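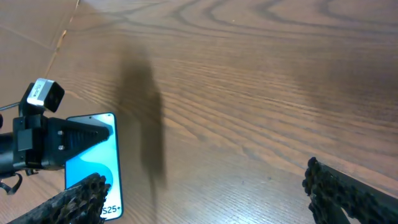
Namolico Two-Arm Bench Kit

A complete pair of tabletop arms for teams who want to try small handling jobs on a real workbench before they commit to a full cell.

From $3,130 per pair, grippers included. Next batch ships in September.

We started putting this kit together after the same conversation kept coming up with customers. They had a nice little job in mind, say picking up phones and getting a charging cable in and out, and they had a price for the arms, and then the budget came apart over everything else (mounts, cables, finger pads, a second wrist camera, somebody's afternoon spent hunting for the right screws). So the bench kit is priced as one line, and we've tried hard to put into it the things people usually end up ordering in week two.

What comes in the box

Two arms with wrist mounts
Two parallel grippers, with textured pads and plain tips
Two wrist cameras with brackets
One front rail with clamps for a tabletop
Cable set, power supplies and hex keys
Setup guide and one hour on a call with our bench team

Choosing your fingers

Please don't skip over this part when you order! The textured pads are the ones we send by default, and they suit rounded or slippery things like phone cases, bottles and small housings. The plain tips are narrower and better for reaching between parts. If your work is mostly cables and plugs, have a look at the Castillo slim tips, which cost $100 a set and fit the same mount.

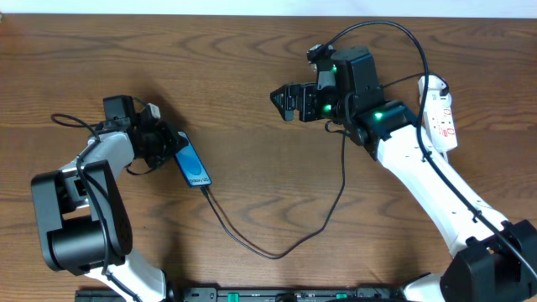 Two arms do make a difference with cable work, and it's the question we're asked most by people hoping to save money with a single one. One arm can manage if the device sits in a fixture, and if you already own a fixture you like, we'll happily quote you for half a kit. But once the device has to be lifted and turned while the plug is handled, you'll want the second arm, and buying it later means a second shipment and a new rail.

Planning the space

Any solid table will do, so long as the clamps can get a good grip on the front edge. Leave slack in the cables for the full swing of the wrist, and think early about where your power strip will go, because it's easy to leave it right where an elbow wants to pass.

What to budget beyond the kit

Most first-time buyers should set aside roughly $3,000 on top for a computer, spare parts and the hours it takes to get comfortable. If you have a suitable computer already, you can take a good bite out of that. The Nirkier spares pack is $100 and covers pads, screws and one replacement wrist cable.

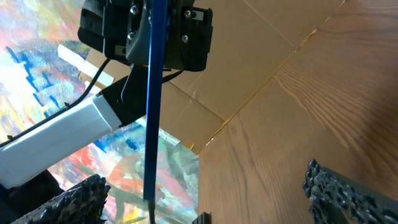
Wrist mount and textured finger pads.

Ordering and lead time

Orders go through our Amell office, and Uchenna Igwe looks after quotes for schools, labs and small shops. Send her a few lines on what you want to handle, the size of your table and whether you need an invoice before you can pay. She'll come back with a written quote, and she's very patient with purchasing departments. Spare pads and cables are kept in stock and don't have to wait for the next batch.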